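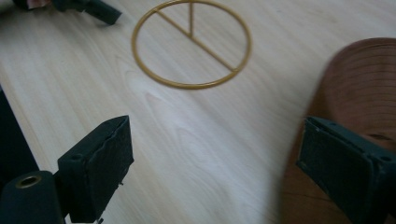
Thin Objects, Open Tables: Work in Progress from the Cundance Project

Gallery | Methods | Results | People

The Cundance project looks at how a robot can learn to pick up thin, flat things from a table by copying a person who uses a hand-held gripper. The gripper carries its own camera. A person walks up to the table with it, picks something up, puts it down somewhere else, and the recording becomes training data for a robot arm fitted with the same fingers. The work is done at the Dekthorpe lab, with a second table at Salcedo for testing.

This page collects notes from the most recent round of work, in the order in which things were done. The learned controller is called Luvard in the text. Notes are by Fulgencio Lozano unless marked otherwise.

1. Why rings

Wire rings and open frames are hard for a parallel gripper. There is very little to hold, the rod sits close to the surface, and most of the area inside the outline is table. A controller that aims for the middle of an object will often close on nothing. We wanted a group of objects where that mistake is easy to make and easy to spot.

2. Struts and open sections

A ring with struts can be picked up by the rim, by a strut, or where struts meet. People who recorded for us did all three. We left the choice to them in the first sessions and asked for rim grasps only in the later ones.

3. The hand-held gripper

Two fingers facing each other, with the camera looking out between and past them. Both fingers stay in view while the gripper is open, and the controller uses them to judge how far it still has to go. The finger blocks on the robot are made to the same shape, so the view changes as little as possible between the person and the arm.

4. Worn fingers

Fingers get chipped along the top edge after enough contact with the table. We do not replace them right away. The robot's fingers wear too, and a controller trained only on clean edges had trouble finding its own fingertips once they started to go. Sessions with old and new fingers are mixed in the training set on purpose.

5. Recording sessions

The current set has 900 recordings made by 29 people. Each recording is one pickup and one placement. Most people had never used the gripper before and got a short practice turn first. Practice turns were thrown out.

6. Other things on the table

Earlier sets used a bare table with one object. Luvard did well on those and poorly on any table that had been used for something else that day. We now leave other items where they are, including tools and spare parts, and people record around them. Items near the border of the view matter more than we expected - they can block part of a finger for much of the approach.

7. Pale wood

Both tables have light wood tops. The grain gives the camera something to track when the object is small in view. Glare is the weak point. A bright patch on the finish can wash out a thin rod lying across it, and the camera position estimate tends to drift there as well. We tried a matte cover and took it off again, as it made the Salcedo results look better than they should.

8. Approach, far

At this stage the ring takes up a small part of the image and looks oval, because the camera sees it from the side. Luvard is not asked to pick a grasp point yet. It predicts a short run of motion toward the object and then looks again. When we made it commit to a grasp point from this distance, it often chose the wrong strut.

9. Approach, near

Most of the useful corrections happen here. People slow down, tip the gripper, and line up one finger with the rod before moving the other. The recordings show this clearly and the controller picked it up without any extra labels.

10. Finger inside, finger outside

For a rim grasp, one finger goes through an open section and the other stays outside the circle. Large sections leave more room for error. People nearly always chose the biggest section they could reach, and Luvard does the same, even when a smaller one is closer.

11. Contact with the table

A rod lying flat leaves no room underneath. The fingertips have to touch the wood, or come very close to it, before they close. On the robot we limit the downward force and let the wrist give a little. Without that limit the arm stopped on a safety fault in the first hour of testing.

12. Blurred views

Hands move faster than arms. Anything close to the lens smears when the gripper swings, and some recordings have several blurred views in a row. We tried removing them and the controller got worse at the start of each approach, where the fast motion is. They are back in.

13. Testing at Salcedo

We ran 400 trials on the second table, split evenly between the old controller (single object, bare table) and the new one. Neither had seen this table in training. The new controller did better on tables with other items left out. On a bare table we could not tell the two apart.

14. Failures

The most common failure was a grasp that closed on the wrong side of the rod and pushed the ring along the table. The next was a good grasp followed by a twist, where the ring turned between the fingers on the way up. A hold near a strut junction twists less, but is harder to reach.

15. What changed after the tests

We added 2 things: recordings that start from a bad position, with a finger already resting on the rod, and a short pause after closing so the controller can check whether it is holding anything. The pause costs time on every pickup. It caught many of the empty grasps, and we have kept it.

16. Not covered here

Soft wire, rings that overlap, and anything clear or polished. The gripper camera has no depth sensor, and polished rods gave us position errors we have not sorted out. A small set of these was recorded in March and has not been used for training.

Using the material

Pictures and notes may be reused in teaching and talks with credit to the Cundance project, Dekthorpe. The finger drawings are on the Methods page along with the mounting parts. For the recordings, write to Fulgencio Lozano at the lab and say which objects you need, as the full set is large and is sent out in parts.

Back to top | Next gallery: Lids and Handles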